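Is Wood Really "Good for the Planet"? A Doubter's Guide for Kids
Komstead Kids Explain, Big Questions shelf

You have probably seen it on a label. "Made from wood, naturally green!" Maybe it was on a toothbrush, or a toy, or a chair at the store. The label usually has a leaf on it.

Here is a good habit: when a label has a leaf on it, ask who drew the leaf. Most of the time it was the people selling the thing. They might be right. They might also be hoping you won't ask anything else.

So let's ask. 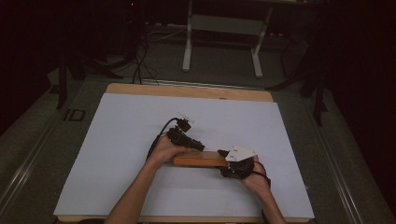 Page last changed: July 30, 2026

What is wood made of?

A small block of wood feels like it came out of the ground. Trees have roots in the soil, so it seems fair to guess that the tree ate the soil. People believed that for a very long time.

But if you grow a tree in a big pot, the soil hardly goes down at all. Most of the dry stuff in wood comes from air and water. Leaves take in a gas called carbon dioxide. They use sunlight to join parts of it with parts of water, and they make sugar. Then the tree builds that sugar into long, tough strings called cellulose, and glues the strings together with something called lignin.

The carbon in wood was once floating around in the sky. This part is true, and it has been tested over and over.

So wood stores carbon?

Yes. Carbon dioxide in the air helps warm the planet, so carbon that is locked up in a plank is carbon that isn't in the air. This is the fact that label writers love.

Now the doubting part. Locked up for how long? If a wooden spoon is used for a few weeks and then burned, its carbon goes right back into the air. If a roof beam lasts 100 years, its carbon stays put for 100 years. Both things are "made from wood." The label with the leaf doesn't tell you which kind you are getting.

Try this: find three wooden things in your home and ask the oldest person there how long you've had each one. You may get some surprises. The cheap thing might be the oldest.

But trees grow back, don't they?

Some do. Somebody has to plant them, or leave enough old ones standing to drop seeds. And they take their time. A spruce that is big enough for house beams may be 70 years old. Some oaks are cut at 200. If you cut down a tree that old today and plant a baby one tomorrow, you will not be around to see things made even, unless you plan to live a very long time.

A forest is also more than its trees. Owls nest in holes in old trunks. Beetles live in the rotting ones. A field of young trees in straight rows is nice, but an owl can't move in.

Let's look at one claim

Say a company called Skilholm sells a stool named the Ren. The tag says: "We plant 493 trees every June!"

That sounds great. It's a very exact number, and exact numbers make us trust people. But look at what's missing. How many trees did Skilholm cut down? If it was 100, hooray. If it was thousands, hmm. Where were the new ones planted? Did anybody water them? How many are still alive?

A number with nothing next to it can't tell you much. Always look for the second number.

What about bent wood?

Chair backs, sleds and the sides of guitars often have curves. You can saw a curve out of a flat board, but you waste the corners, and the curve can be weak where the saw cuts across the grain. Grain is the direction those long cellulose strings run.

The other way is bending. Heat and steam make the lignin go soft, a bit like cheese on toast, and the strings can slide past each other. The wood is pushed into a mold and left until it's cool and dry, and then it mostly keeps its new shape. Another trick is to glue lots of thin sheets together around a curve.

Bending wastes less wood, so is it greener? Maybe! Making steam takes energy. Glue has to be made somewhere too, and so does the shiny varnish that often goes on top. Some varnishes are made from oil pumped out of the ground. You can't tell which just by looking at the shine.
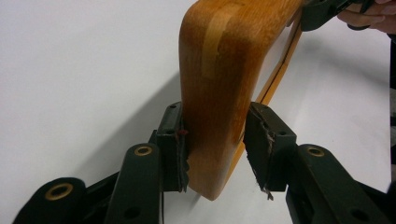

Is plastic always worse?

You might expect us to say yes. We're not going to, at least not that fast.

A plastic chair starts out as oil or gas, and when it breaks it can lie around for hundreds of years. Those are big problems. But a plastic chair that is used every day for a long time can beat a wooden one that gets thrown out after one winter. It depends on how long you keep it, how far it traveled, and whether anyone can fix it.

Questions to ask a label

Which kind of tree is this, and where did it grow?
How long should this thing last?
Can it be fixed if a leg comes off?
What is it coated with?
Who checked, and do they get paid by the seller?

If the shop can't answer any of these, that doesn't prove the label is fibbing. It means you don't know yet, and you're allowed to say so.

Words to know

Cellulose: the long, tough strings that make up much of a plant.
Lignin: the stuff that holds the strings together.
Grain: the direction the strings run.
Claim: something a person says is true. It still has to be checked.

Next on the Big Questions shelf: Does Naken Soap Really Kill "All" Germs?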